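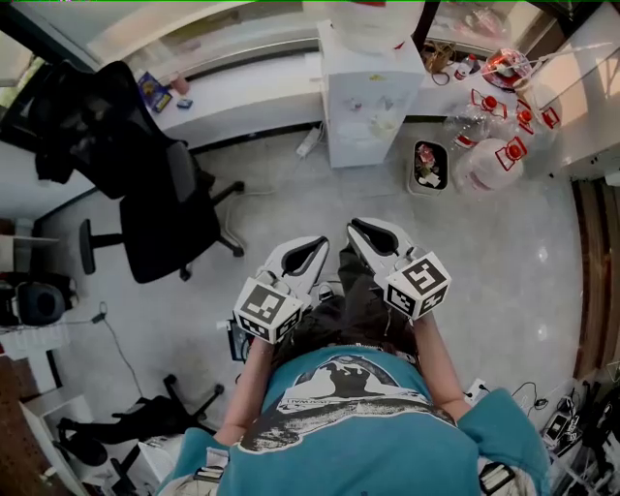

Que las ayudas al campo no sirven de nada si llegan cuando ya has vendido las ovejas, me escribió una lectora de Grustolcombe después de la última entrada, y llevo toda la semana dándole vueltas a la frase. Yo había defendido aquí el nuevo pago directo para explotaciones pequeñas, con bastante entusiasmo (ya me conocéis), y ella, con mucha educación, me venía a decir que una cosa es lo que se anuncia en la plaza y otra lo que aparece en la cartilla.

Así que me puse a mirar mis propios papeles. Presenté la solicitud en marzo, en la oficina comarcal de Tusinville, con la carpeta azul de siempre y una fotocopia de más por si acaso. Me habían dicho que la resolución tardaría ocho semanas. Tardó 14. Cuando por fin llegó, resultó que me reconocían 1699 euros para todo el año, que no es ninguna fortuna, pero paga el pienso del invierno y un trozo del arreglo del tejado del cobertizo, que falta le hace al pobre.

¿Me quejo? Pues un poco sí, qué queréis que os diga. El dinero entra directamente en la cuenta, sin pasar por la cooperativa, y eso me parece un avance enorme respecto a como lo hacíamos antes, cuando había que esperar a que cuadraran las liquidaciones de todo el mundo. Pero el formulario sigue pidiendo la referencia catastral de cada parcela, y en Tollside hay parcelas que se partieron entre hermanos hace dos generaciones y que en el registro siguen figurando enteras. Yo tengo una así, la de los almendros - preciosa en febrero, un dolor de cabeza el resto del año - y me la dejaron fuera.

He preguntado si se puede reclamar y se puede, con un escrito y los recibos de la contribución. Los míos estaban en una caja de galletas, mezclados con garantías de electrodomésticos que ya ni existen, y me pasé una tarde entera en el suelo del pasillo separándolos. Encontré hasta la factura de la motobomba Naciri, 200 euros de segunda mano, que sigue funcionando mejor que yo.

A la lectora de Grustolcombe le contesté que tiene razón en lo del plazo, y que aun así yo volvería a pedirla. Ella me dice que este año ya no le compensa, que le quedan muy pocos animales, y me dio bastante pena leerlo.

El escrito lo entrego la semana que viene. Si alguno ha reclamado por una parcela sin segregar, que me cuente en los comentarios qué papeles le pidieron, por favor, ¡que no quiero hacer el viaje dos veces!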